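Home | Modules | Timetable | Handouts | Library | Contact
October
Prepared by Valentina Bustos, Module Leader

Introduction to Automation: Handout 11
Notes to accompany the demonstration at Skullix, Drunness site

1. Purpose of the visit

Students attend the Skullix open day as part of the assessed work for this module. The visit supports the lectures on arm geometry and work cell layout, and it is expected that all students will have read the notes for both before arrival. Those who have not yet handed in the signed site rules form must do so at the module office. Students without a form on record will not be admitted beyond reception.

The host for the day is Jaxon Caron, who leads the simulation group at Drunness. Questions on technical matters should be put to him during the discussion period. Questions on marking should be kept for the module staff.

2. Arrangements

The party will meet in Room 464 at 9.30 and will then be divided into 2 groups. The first group goes directly to the simulation suite, while the second attends a talk on the Tremblay planning software. The groups change over at 11.00. Lunch is not provided. Bags and coats are to be left in Room 506, which will be locked during the sessions.

3. The simulated work cell

The demonstration is given first in simulation. Skullix builds a model of a room, places an arm and its fittings in it, and tests the planned movements there before any hardware is switched on. Students should note that the model includes the room itself as well as the arm. Storage, furniture and walls all limit where a work cell can be placed, and a plan that takes no account of them may have to be drawn up again.

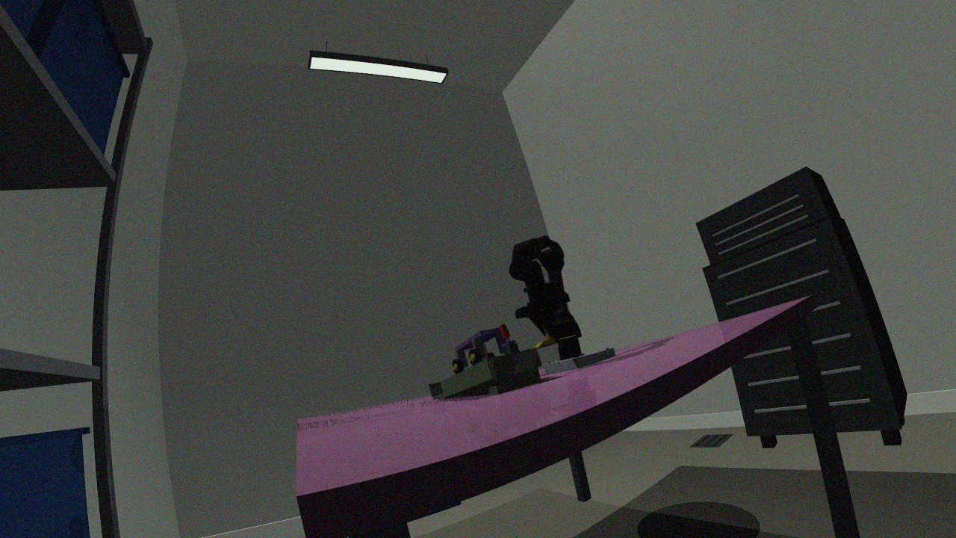 Figure 1. Simulated work cell with a table-mounted arm, a flat plate and a raised block.

The following terms will be used by the presenter.

Base: the part by which the arm is fixed to its support. Positions in the cell are commonly measured from it.

Link: a rigid section of the arm between one joint and the next.

Reach: the furthest distance from the base at which the arm can carry out its task. Reach is usually shorter in practice than on paper, as the tool must also arrive at a suitable angle.

Clearance: the space left between the arm and any other object during a movement. It must be checked along the whole path and at every joint. Checking the start and end positions alone is a common error in student work.

In Figure 1, the plate and the block stand on either side of the base. Consider what this means for a movement from one to the other. The plate lies flat on the table, whereas the block raises whatever is placed on it, so the two positions call for different heights of approach. Students should sketch a possible path in their notebooks and mark the point at which they would expect clearance to be smallest.

4. Written work

Each student will submit a report on the demonstration. It should state the task shown, describe the layout of the cell with a labelled sketch, and discuss one limit of testing in simulation. Suitable topics include friction, the weight of the load and small errors in the placing of parts. The Clirnlow case study, issued with Handout 9, may be used for comparison but should not be summarised at length.

Reports are to be handed in at the module office by 4 p.m. on the closing date shown in the timetable. Requests for an extension must be made in writing to the Module Leader before that time.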